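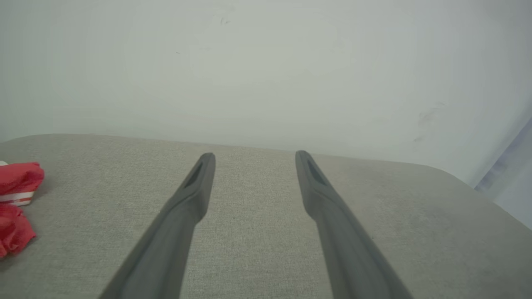 The gripper open over grey fabric, with a red cloth item at the left.

Folding a shirt takes most people a few seconds. The robotics club at Bikcombe Secondary has been at it for two terms and the arm still gets the sleeves wrong.

The club meets after the last bell, in a room it shares with the sewing class. Its project is called Urier, and the goal is modest. The arm should pick up a piece of clothing from a soft surface, lay it flat and fold it in half. Soft surfaces are the hard part. On a bench, the fingers can slide along the top and scoop up an edge. On upholstery they sink in a little and pinch the cover along with the shirt.

Students take turns steering the arm by hand while the computer records what the wrist camera sees and how the joints move. Each run is called an episode. By November they had 1,918 of them, and had thrown out 479 for bad lighting, dropped cloth or a driver who gave up partway. The rest go into training overnight.

The rules for drivers are taped inside the cupboard door. Start with the fingers open. Keep both tips in view. Don't rush the grasp, and don't fix a mistake off camera.

Colour has been a problem. An early version did well with red cloth and ignored grey socks on grey fabric, so the club now asks families for old clothes in any shade, stained or not.

The next test is the Nseir Cup, a regional contest where teams get 9 minutes to clear a pile of laundry they haven't seen before. Last year's entry from Pornutero College managed almost all of its pile. Bikcombe folded two tea towels and knocked a third on the floor.

This year the team has changed the finger pads and slowed the approach – the arm now stops just above the cloth before it closes. Shirts with buttons are still off the list.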